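# Camiseta de malha torce na segunda dobra: como manter a largura?

**Elie Dabbas** · 2025-10-02

Estou dobrando camisetas de algodão em cima da cama para guardar numa gaveta da cômoda Skelier. A primeira dobra sai reta. Na segunda, a lateral escorrega e o retângulo fica mais largo de um lado. O lençol é verde e enruga junto com a peça. 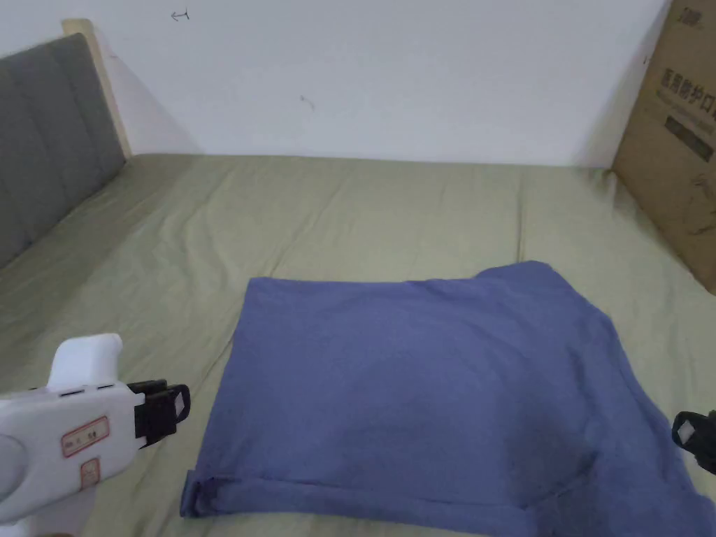
Já tentei alisar com a mão antes de cada dobra e usar uma régua como guia. O erro diminui, mas volta quando levanto a peça para empilhar. Existe uma sequência que dispense mesa? A gaveta aceita pilhas baixas e não quero passar tudo a ferro.

---

**Neusa Barbosa**

O problema costuma vir da malha, que cede mais na largura do que no comprimento. Se a peça entra torta na primeira dobra, a segunda amplia o desvio. Faça o alinhamento no ar:

1. Segure a borda superior por dois pontos, com tensão leve.
2. Deixe o restante pender até o tecido assentar.
3. Confira se as duas laterais caem na mesma altura.
4. Deite a peça começando pela barra e solte a borda por último.

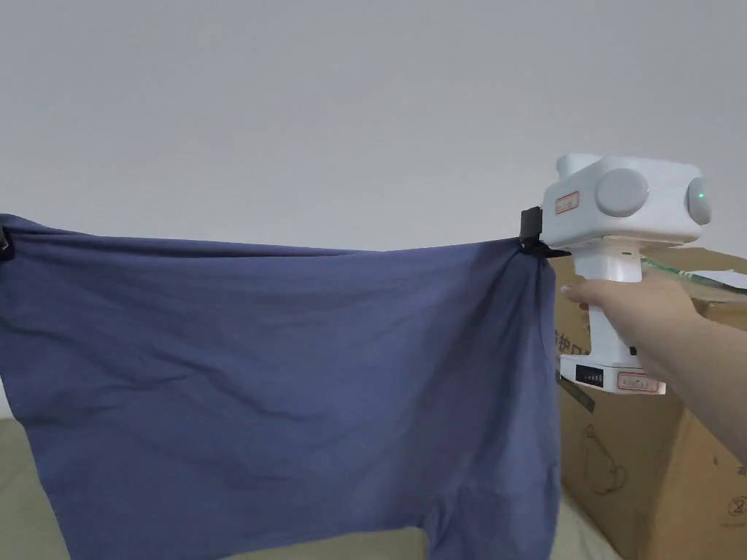

*Foto: Gleice Damasceno / Heltum*

A tensão deve ser só a necessária para a borda ficar reta. Puxar demais deforma a gola, e a marca permanece depois de guardada. Com a peça deitada, traga as laterais até o centro, mangas para dentro, e dobre em 3 no comprimento. Sobre colchão, estique o lençol antes: ruga embaixo vira desvio em cima.

---

**Nandini Pillai**

Eu enrolo. Não torce.

---

**Milagros Bermúdez**

Concordo com a sequência da Neusa, com uma ressalva: colchão macio afunda sob a mão e desloca a lateral já alinhada. Uma chapa de papelão ondulado debaixo da peça resolve. Aproveite a face maior de uma caixa de transporte, corte pelos vincos e descarte os cantos amassados.

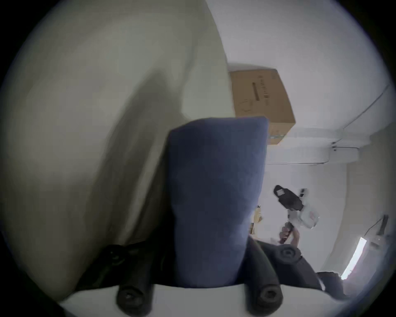

*Caixa de papelão ondulado pardo, com inscrição impressa e canto inferior direito um pouco amassado.*

Corte a chapa na largura interna da gaveta menos uma folga pequena. Ela serve de gabarito: se o retângulo dobrado passa da borda, refaça só a última dobra. Deixe a face impressa para baixo, por causa da tinta em peças claras. Para empilhar, deslize a camiseta da chapa direto para a gaveta, sem levantar pelas pontas.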